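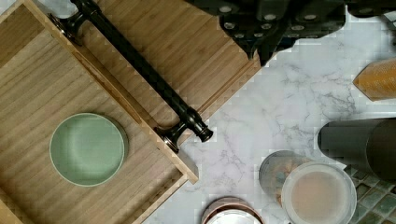

Handle on the bamboo tray is loose again, ticket 1398, reopening it. Tray is the Jaltport one with the dark metal bar, bought in May, used daily in the Plirkedmont kitchen. Bar itself doesn't bend or anything. It's the posts. There's one post at each end with a flared foot sitting on the wood, and the lower one, the one just past the raised rim, clicks when you lift. Left the little green dish on the tray floor as a marker so I keep track of which end is which, dish side = the bad side for anything below. Last reply said "tighten the screws". Did that. Log follows.

Status: open
Priority: normal (was low)
Item: tray handle, dark bronze finish

Step 1. Clear it and check the counter

Wanted to rule out the counter being out of level. Moved the tray over to the marble bit by the toaster oven and pressed each corner. No rock. Swapped corners, same. Moved the pasta canister and tried again back there, still flat. So not the counter. The plate with the plush fruit was in the way half the time, should of moved that first.

Also checked the green bowl by itself with a finger on the rim, it doesn't spin or walk. Surface is fine. 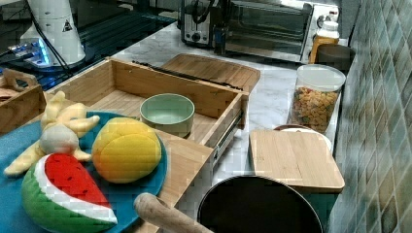

Step 2. Screws from underneath

2 screws, one per post. Good side: snug, took maybe a hair. Bad side: turns, turns, gets tight, then keeps going. Stripped wood I think, not stripped screw. Threads look clean when I pull it out. Wiped out the hole, some bamboo dust.

Tried a toothpick and wood glue. Left it overnight. Morning, 6:40, held fine empty. Put 500 g of rice on the tray and lifted by the bar, click came back on the third lift.

Step 3. Is it the post or the collar

Worth checking before anyone ships me a new post. Held the bar still and twisted the collar where the stem comes off. Collar doesn't move. Bar doesn't slide in it either. All the play is down at the foot, against the bamboo. Put a strip of tape by the foot and you can see it creep when you twist.
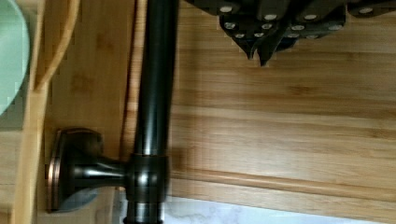 Bar and collar, bamboo behind. Knife handles at the top.

Cleaned the finish while I was at it, Briltum wipe on a dry cloth. Don't use the wet ones, they left a cloudy patch on the good side that took ages to buff off.

Step 4. What I tried after that

Longer screw from the hardware drawer. Too long, felt the tip lifting the foot, backed it out right away. Tkachenko lists a short threaded insert, part 218, that looks like the right idea but I don't want to drill a bigger hole without somebody there saying ok.
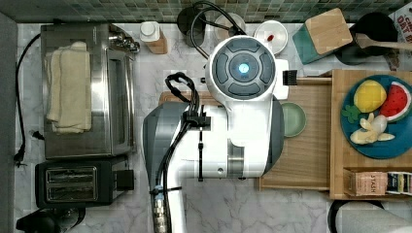

If drilling is fine, tell me what size and how deep, the floor of the tray is thin and I don't want to come out the top. If its not fine, send a wider foot or a washer that spreads the load. Not carrying anything hot on it till then, just dishes and bread.

Need from support:
- yes/no on the insert
- drill size
- whether the screw thread is the same on both posts (mine seem to be, not sure)

Will update when I hear back.

Shares 4 Comments 3

guest: same tray, same post. Epoxy worked for me, going on a few months. Can't ever take it off again tho

guest: did you try a rubber washer under the foot? stops the click, doesnt fix the hole

ticket author: no washer yet, will try tonight. Epoxy is plan C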